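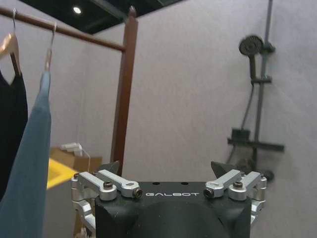 Shower in a room with a wood floor and a desk: is the "moisture-proof" pitch real?

Dernbridge Neighbors > Home & Repair > Bathrooms
282 views, 3 replies

gravelpath

We're taking over a small garden unit in April and I need a reality check before I sign off on the fittings list. It's one room. There is a black shower set on the back wall (big round rain head, hand shower, mixer) and on that same wall, a short way along, a white desk with a laptop on it. No screen or curtain is on the list I was given, and no drain either. The floor is light herringbone wood.

The current owner says all of this is fine. According to him the floor is Etwood and "doesn't care about water", the gray wall has two coats of a sealer called Prostell, and the wooden clothes rack is there for towels so "the room dries itself". That last part is where I stopped nodding.

He wants to leave the rack and the desk behind and is asking extra for them. The rack is a nice reddish brown with a pointed cap on the post, so I can see why he thinks it's worth something. I just don't believe a wooden rack should live next to a shower. My partner thinks I'm being difficult and that people keep wood in bathrooms all the time.

So:
Is there any finish that makes a wood floor OK under an open shower?
Would you keep the rack, and where would you put it?
Does the desk have to go, or is there a distance that's considered safe?

I've asked for the paperwork on the wall sealer and got a thumbs up emoji. 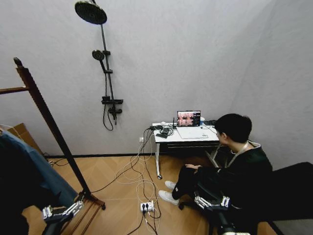
Emiko Matsuda
Member, Dernbridge | replied Thursday | 7 found this useful

I'd want to know whether that shower has ever been connected. A valve and a riser on a wall tell you somebody mounted a valve and a riser. Ask him to run it for you, hot and cold, with you standing there. If he has a reason why it can't be done today, you have a display shower, and most of your other worries go away along with the bathroom you thought you were getting.

If it does run, then no, I don't believe in a finish that makes wood OK under an open shower. A coating protects the top face. Herringbone has a great many short joints and water goes into joints. You also can't judge the floor by looking at it on a dry day. Check along the black baseboard, press the planks there with your thumb, and look for edges that have lifted. "Doesn't care about water" could mean you can mop up a spill. Get him to say it in writing and watch how fast it shrinks.

The outlet bothers me more than the wood. It's low down on that same wall, left of the desk, with cables coming out of it. I'm not going to give you a safe distance off the internet because the rules depend on where you are and how the circuit is protected. Have an electrician look before anyone showers in there, and don't let the owner pick the electrician.

Rack: keep it if you like it, but I wouldn't pay much. Wood racks do all right with damp towels if the room airs out. They do badly when they stand in a puddle, and it's the feet that go first. Put it on the far side from the shower, hang things with gaps, and wipe the feet if they get wet. A rack does not dry a room. The water comes out of the towel and goes into the air, and then it needs somewhere to go. Is there a fan? You didn't mention a window either.

dale_r
replied Thursday | 2 found this useful

We had wood in our bathroom for years and it was fine. You just use a bath mat. People worry too much.

The desk has a caster on it so you could roll it out of the way when you shower? I would do that and keep everything.

partington_tile
replied Friday

Respectfully, a bath mat is not a drain. dale, I'm guessing you had a tub or a tray, and that's a different thing from a rain head over open planks.

I've set tile in Partington for 18 years. If you want a working shower on that wall, the job is a tray or a tanked wet area, a screen, and a proper waterproof layer behind whatever you see on the wall. Paint-on sealer over a textured wall is the part I'd distrust most. I've never used Prostell, so ask for the data sheet and read what it says about standing water.

On the desk, one caster at the front left doesn't tell you it rolls. Check the other legs. Even if it does, you'd be moving a laptop and its cables every time you wanted to wash, and you'll quit doing that by the second week. Move it to another wall for good or leave it with him.

I'd offer him nothing for the desk and a little for the rack.

gravelpath

Thanks. I asked him to run the shower on Saturday morning. He says the water is "usually off in that building". I've asked for the rack and the desk to come off the price until I hear something better. No fan that I know of, I'll check for one when I go.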